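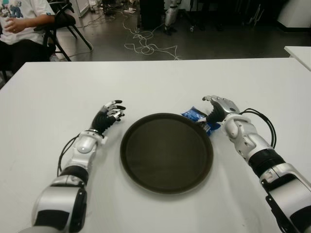 Demonstration collection is the practice of recording a robot as it carries out a task under human control, so that a learning system can later be trained to carry out the task without that control. Each recording is called a demonstration or an episode. The practice is used mainly for handling work, such as picking up, moving and sorting household goods, where the motions are difficult to write out as a set of rules.

Methods

In the most common method, known as teleoperation, an operator moves their own arms and hands and the robot copies them. The operator may wear gloves fitted with sensors, hold a pair of controllers, or move a smaller copy of the robot's arms. A second method, hand guiding, has the operator take hold of the arm and lead it through the motion. Hand guiding needs less equipment but is poorly suited to robots with many-jointed fingers, and it is seldom used with two arms at once.

During an episode the system stores the position of every joint, the commands sent to the motors and the view from one or more cameras. A camera placed at the head of the robot is favoured for two-armed work, as both hands and the object usually remain in view.

Tasks

Tabletop tasks form the largest share of most collections. A typical task uses one container, such as a tray, bowl or bin, and one or more small objects to be placed in it or taken out. Soft packets are regarded as harder than rigid items. They change shape when gripped and lie nearly flat, which leaves little for the fingers to close on. Operators often slide a packet against a raised edge before lifting it.

The starting position of the object is changed between episodes. A collection in which the packet always begins in the same place tends to produce a system that reaches for that place whether or not the packet is there.

The Ploslow collection

The Ploslow collection was begun in January by a group led by Sumeya Adugna, with the aim of gathering 2000 episodes of two-handed tabletop work. Its first release held 934 episodes, each limited to 60 seconds. Recording was organized in shifts, and each episode was checked by 2 reviewers before it was accepted. The labelling guide was written by Mohsin Magsi and was later adopted, with minor changes, for the smaller Lodhi collection.

Episodes are sorted under three labels: complete, recovered and failed. A recovered episode is one in which the object is dropped or missed and then picked up again. Early versions of the guide discarded these episodes. They were restored after trials on the Sinalico test set showed that systems trained without them rarely tried a second grasp.

Limits

Demonstrations carry the habits of the people who record them. An operator who favours the right hand will pass that preference on, and pauses made while the operator is thinking may be learned as part of the motion. Collections made on one model of hand do not transfer easily to another – the number of fingers, their length and the grip of the palm all affect how an object is held.

See also: Hand guiding; Teleoperation; Brunex format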